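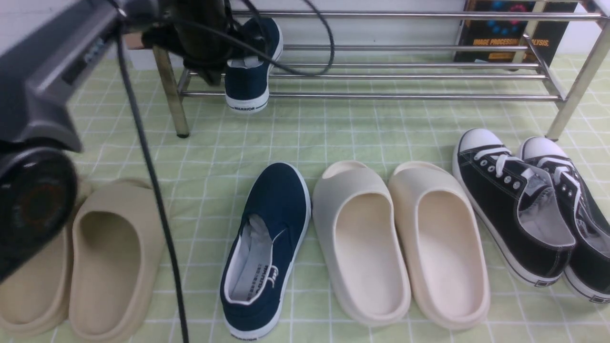 One navy shoe in the gripper, the other still on the mat

Posted in: Home & Hobby Robotics > Teaching by demonstration

Shoe rack task: my arm has learned to dither

Flor Huamán

I'm teaching a two-armed setup to put shoes on a low metal rack. I drive it by remote control, it records, and then it's supposed to copy me. The shoes are what we had in the hall: navy canvas slip-ons, foam slides in a few shades of beige and not-quite-beige, and black canvas lace-ups.

The slides go well. The slip-ons don't. On playback the gripper picks one up, carries it to the front of the rack and then hovers there like a man outside a party he wasn't invited to. Sometimes it goes for the top rail, sometimes the lower one, and sometimes it splits the difference and pokes the shoe at nothing.

I've recorded four long sessions since November, all with the same rack and the same pale green mat. Do I need more demos, or different ones? I'm using the Relta software with default settings, if that matters.

stommont_shed

Different ones. I'd bet my kettle you paused in front of the rack while you were driving. Everybody does it: you get the shoe up there, stop to work out the angle, have a little think, and then go in. The arm can't see you thinking. It sees that when a shoe is near the rack, the correct thing to do is nothing, for quite a long time.

Go back through your recordings and trim the dead bits, or throw out the worst ones. Then record fresh ones where you decide on the rail before you touch the shoe. Pick one approach for the slip-ons and stick to it. If you hold it heel-down on one run and level on the next, and put it on whichever rail takes your fancy, the poor thing averages the lot and you get your poke at nothing.

Also practise for ten minutes with recording off. My first session on the Arkora was mostly footage of me apologising to a boot.

ding1611

buy better gripper. problem solved

Flor Huamán

I've spent the gripper money on the gripper.

Stommont, you were right and I'm a bit cross about it. I watched my runs back and there are two where I stop dead in front of the rack long enough to have gone and made tea. I may have made tea. Trimming now.

tp_wills

Agree with the trimming. One more thing: move the shoes between runs. If the slip-ons always start in the middle of the mat with the toe towards the rack, it'll learn that spot and panic when one turns up sideways. Swap them with the slides, turn a few round, shove the rack along a bit. Keep your own movements boring and let the shoes do the varying.

And check your cables before each run. Mine snagged on a rail once and I recorded a very good demonstration of pulling a rack over.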